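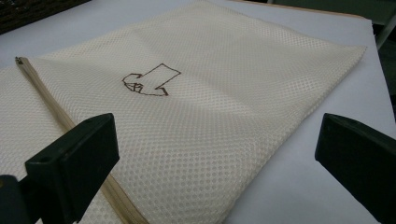 Work Package 2: Zippers on Soft Goods

Progress report to the Filau program office, period ending August

The plan promised 500 demonstrations of opening and closing a zipped mesh bag with the hand-held gripper. We have 500. The plan also assumed they would all be usable, and on that point the plan was in a good mood. After review, 84 were dropped, mostly because the operator's grip slipped off the pull and the remainder of the recording is a study in persistence.

The Muda policy, trained on what survived, opens a closed zipper in nearly two thirds of trials when the bag starts flat. Closing is worse. Mesh bunches up ahead of the slider, and the policy responds by pulling harder, a strategy it learned from us.

The laundry bag stays in the set as the hard case. It is pale mesh on a white tabletop, and the pull is tiny. Someone drew a shape on the fabric in brown marker. We checked whether Muda was using the drawing as a landmark by training a second version with that region masked. Success fell by 15 points, so yes, we have built a fairly good marker detector.

Changes for next period

Bags without drawings will be added, and the start angle will be varied more than our operators vary it when left alone. Aren, the labeling tool, now flags a lost grip during recording. Testing at the Güler site slips by one month while we repeat the masked runs.

Spending is on plan, apart from the line for replacement bags, where we request a small increase.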